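Home | Browse Issues | Authors | Search

4. Effects on Room Work

4.1 Setting and tasks

The study was carried out at the Enoldale guesthouse, where Tirkau is introducing automated handling of bedding. Before the change, attendants made each bed alone and were paid by the room. Under the new arrangement, an attendant spends part of the shift recording bedding work with a hand-held gripper, and these recordings are used to train the handling policy. We followed seven attendants through July and interviewed three of them twice. 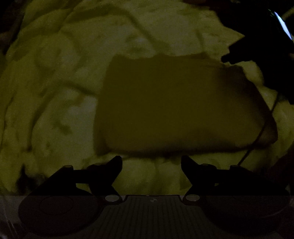
Recording time was at first added to the normal room quota. Attendants objected, and the quota was lowered in the second week. The interviews suggest that the change in pay mattered more to them than the change in task. Two attendants described the gripper work as slower but easier on the shoulders. The third found it harder to judge how firmly a fold was held, and said she missed the feel of the cloth.

4.2 Skill and supervision

The log holds 2,304 segments, of which 39 were rejected by the shift lead. Rejection became a new point of contact between attendants and supervisors. Bed making had been checked only by its result, while recorded work could be checked movement by movement.
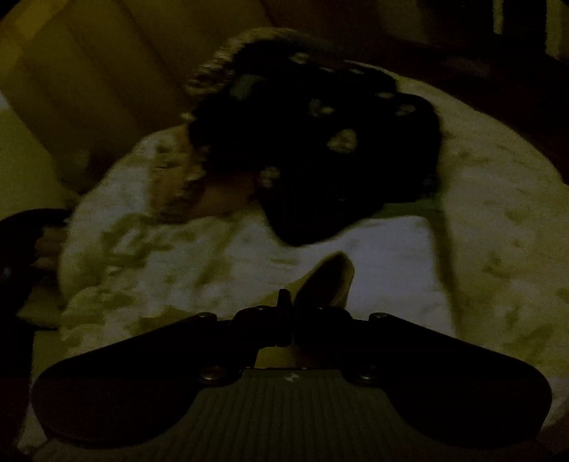 Attendants responded by agreeing among themselves on a standard order of steps. The order was later adopted in the written procedure, without credit to the people who had worked it out. We return to this point in Section 5.

Low light was a second concern. Rooms are often serviced with the lamps down, and the attendants did not want to change this habit for the recordings.

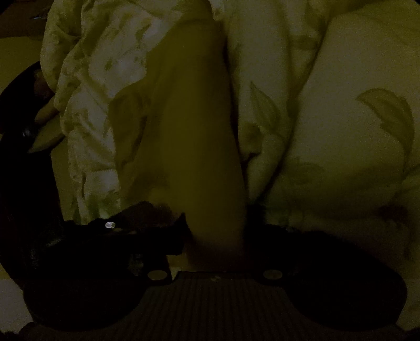 Figure 3. Patterned duvet bunched in soft folds under dim light, with the ribbed body of the hand-held gripper in the foreground.

Related articles
Kaewkla, T. Piece Rates and Shared Tools in Small Hotels
Nuchit, N. and Yusof, R. Who Writes the Procedure?

Comments (2)

Surachet Panyasiri: Was the lower quota kept after July? The text does not say.

Larasati Govindasamy: Section 4.2 would be stronger with the reasons given for the rejected segments.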